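Home > Datasets > Muststead > README

5 min read

# Muststead Blocks: data card

Muststead Blocks is a set of 2249 still pictures of painted blocks lying in open sheet-metal bins. It was put together for people who work on sorting, counting and locating plain parts that have few surface features. This card covers the blocks, the bin, the labels and the known problems.

## Contents

- `stills/` holds the pictures, one per arrangement
- `labels/` holds one text file per picture, same base name
- `blocks.csv` lists block types and paint colors
- `splits/` holds the train and test lists

The test list was drawn by arrangement batch, so no batch appears in both lists. Please keep it that way if you make your own split.

## Blocks

All blocks are straight-edged solids with flat faces and no printed marks. The two most common paint colors are a reddish brown and a dark green. Long bars and shorter blocks are both present. Paint was applied in two coats by Halyna Derkach, and batches painted in April are slightly more matte than the rest. The difference is recorded in the `finish` column of `blocks.csv`.

Bars of the same color are treated as interchangeable. There is no per-block identity, and labels should not be used for tracking.

## Bin

The bin is open at the top, with sloping gray sides and a flat bottom of bare metal. The bottom is scratched and has cloudy scuffed areas, and the back wall carries dark smudges. None of this was cleaned or painted over between batches.
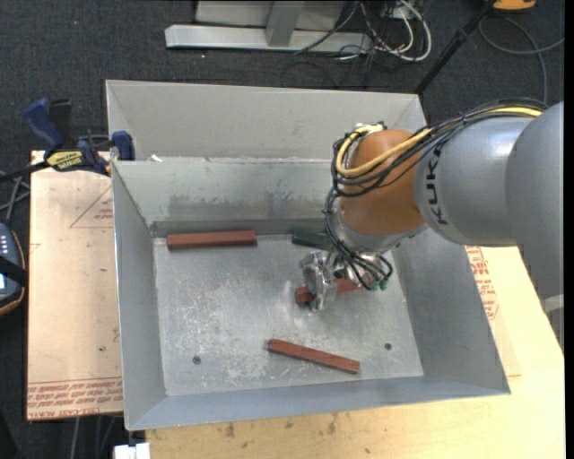 Two other properties of the bin matter for labeling. The small round holes in the bottom are part of the bin and carry no label, even when a block lies near one. Scraps and dust are also unlabeled. An early draft used a `debris` class, but the two labelers agreed on it too rarely and it was dropped in version 5.

## Labels

Each visible block has an outline, a color and a visibility value from 0 to 100, giving the estimated percentage of the block's outline in view. Blocks with a value under 21 are kept in the files but skipped by the default loader. Outlines follow the visible part only. Where a block is split by something in front of it, both parts share one label entry.

Top and side faces are outlined together. The side faces are often much darker than the top, and some tools will cut the outline at the edge between them.

Labeling was done by Joanne Goodall and Stuart Tindall using Hakeo. Disputed outlines went to Dalia Sakalauskas.

## Known problems

- Dark green blocks near the back wall have weak edges in dim batches.
- Bright scratches on the bottom are sometimes mistaken for block edges.
- Color names are coarse. Do not use them for paint matching.

## Comments (3)

**kabbaj_tools:** Does the loader skip low-visibility blocks in the test list too? Our counts are lower than the label files.

**Dalia Sakalauskas:** Yes, both lists. Set `min_visible=0` to get everything.

**B. Bainbridge:** The `finish` column is blank for the short green blocks in my copy.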